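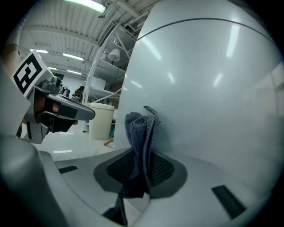
Why were the wiping recordings put on hold in March?

The left gripper on kit 6 was losing its hold on the cloth partway through a stroke while the log kept reporting a closed, loaded grip. The recordings looked complete and passed the automatic check, so the fault went into the data set unnoticed for two shifts.

What exactly failed?

The set screw that fixes the left finger linkage to its encoder shaft had backed out. The shaft could then turn a few degrees without the finger moving with it. The encoder was reading correctly – it was reading the wrong thing. Ravindran Sundaram found the loose screw after swapping the left and right cables and seeing the error stay with the hand.

Which recordings are affected?

87 episodes, all from kit 6 and all from the wiping task. They have been moved to the quarantine folder on the Suvarna server. Do not copy them back, even if a particular episode looks clean on video. Episodes from the other kits were checked against the same criteria and released.

Why did the automatic check miss it?

The check compares the logged finger width with the commanded range and looks for dropped samples. Neither was out of limits. It did not compare the logged width with the width measured from the markers. Annapurna Kulkarni has added that comparison, and an episode now fails if the two disagree by more than 2 mm at any point while the finger is closed.

Does the fault affect position tracking?

No. Tracking uses the marker cubes and the cameras and does not depend on the finger encoder. Hand position in the quarantined episodes is good. Only the finger width is wrong.

What does the operator see during a recording?

The chest display shows the running time and a few lines of status text. In the old software a width mismatch did not appear there at all. From Clestum release 6 onward the status line changes to WIDTH and the timer stops. 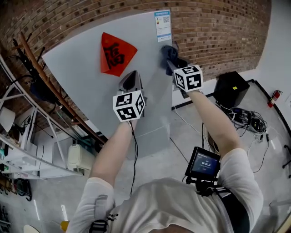
Both grippers in use at the panel, chest timer at 00:00:18.

What should I do if the cloth slips?

Stop the recording, put both grippers down, and mark the episode as failed. Do not pick the cloth up and carry on. A re-grip in the middle of an episode is labeled as a normal grasp by the software and is hard to find later.

Can I tighten the screw myself?

Only if you have been signed off for gripper maintenance. The screw needs thread locker and the finger has to be zeroed afterward. Tightening it without zeroing leaves a constant offset, which is how the first repair attempt on kit 6 failed. Ask Gunārs Rebane or leave the kit on the Erkthorpe bench with a tag.

Is there a safety risk?

A low one. The finger does not spring open when the screw backs out, and there is no drive motor in the handheld unit. The one report on file is a pinched fingertip, from an operator who reached into the linkage to free a fold of cloth. Keep fingers on the grip and clear of the moving parts. Keep the gripper cable along the arm so that it cannot loop over the hand.

How often is the screw inspected now?

Every 1,000 closing cycles, or at the start of a shift if the kit has been dropped. The cycle count is on the second page of the kit menu. Record the inspection in the Grundale log with your initials.

Will the lost episodes be recorded again?

Yes, on a different kit, after the new check has run for a full week without a false alarm. Brândușa Anghel is keeping the list. Kit 6 stays out of service until its replacement linkage has been fitted.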